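Home Issues Working Papers Authors Search

Last updated 2016-05-12

4. What people do with the old computer

I went into this study thinking the interesting part would be the buying. Why do people in a town like Semple replace a home computer when they do, and who talks them into it? That was the plan, and Section 3 covers what we learned. But the interviews kept sliding toward the closet, the basement, the space behind the furnace, and after a while I quit steering them back. So this section is about the machines people stopped using and then kept.

Let me start with the survey, as it's the easy part. We mailed forms to 1,309 households in Semple and Graltgate and got 400 usable ones back, which is better than I feared and worse than I'd hoped. Of those, 215 said they had at least one computer in the house that hadn't been switched on in the past year. More than half! I had guessed a quarter. The question was worded loosely (we said "computer" and let folks decide what that meant), so a few of these are surely tablets or a game console somebody felt strongly about. I read through the write-in comments to see how bad the problem was, and the great majority are plainly talking about desktops and laptops.

The reasons were a lot messier than the boxes on our form. Photos came up constantly. People believe there are family pictures on the old drive, and they mostly don't know which ones, or whether they were ever copied over. One woman in Graltgate told me she had moved the same tower through three apartments on account of a single vacation. She hadn't looked at the pictures in all that time and didn't own a monitor cable that would fit. I asked if she'd want help getting them off and she said maybe in September, when things calmed down.

Then there is worry about privacy, which I had expected to come first and which came up less often than I'd figured. People who brought it up tended to bring up taxes in the same breath. They had heard that deleting a file doesn't really delete it, and they'd never heard what does, so the machine stays put. The Grornell recycling center will wipe a drive for free while you wait, and hardly anyone I talked to knew that. The center's flyer mentions it on the back, under the battery hours.

Money is the third thing, and it's a funny one. Nobody we interviewed thought the old computer was worth much, but plenty of them remembered exactly what it cost. You don't put something like that out at the curb. A retired couple quoted me the price, the store and the sales tax, and then admitted they'd be embarrassed to ask ten dollars for it. I've started calling this "remembered price" in my notes – I'm not attached to the term, and if there's already a better one in the consumer literature I'd be glad to borrow it.

What surprised me most was how seldom repair came up. I pressed on this a little. Most people had never opened the case and had no idea which pieces inside could be pulled and used again (see Figure 4). They pictured it as one solid thing, like a toaster. The exceptions were nearly all people who had been through the Rarurix evening course in Graltgate, and they were a cheerful bunch, trading memory and drives with one another and keeping coffee cans full of screws. They still had dead computers in the house, mind you. They had more of them than anybody. They just called them parts.

I don't want to lean too hard on that, given how few course people ended up in the interviews, but it does make me careful about the usual advice that teaching repair will empty out the closets. It may fill them with better-sorted stuff – I honestly can't tell from what we have.
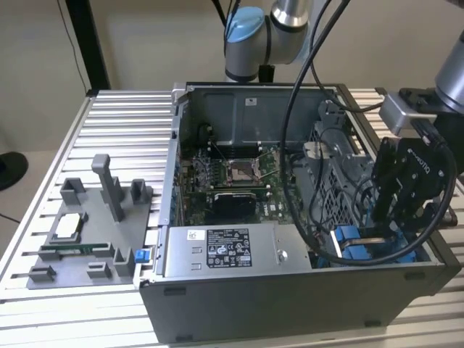
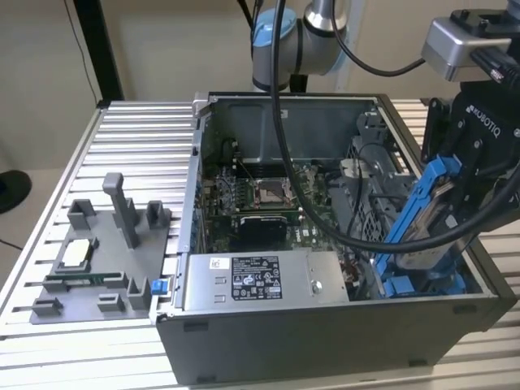 Figure 4. Desktop computer tower on its side with the side panel removed, two views.

The next section takes up the drop-off records from Grornell, where the numbers look rather different from what people told us at their kitchen tables.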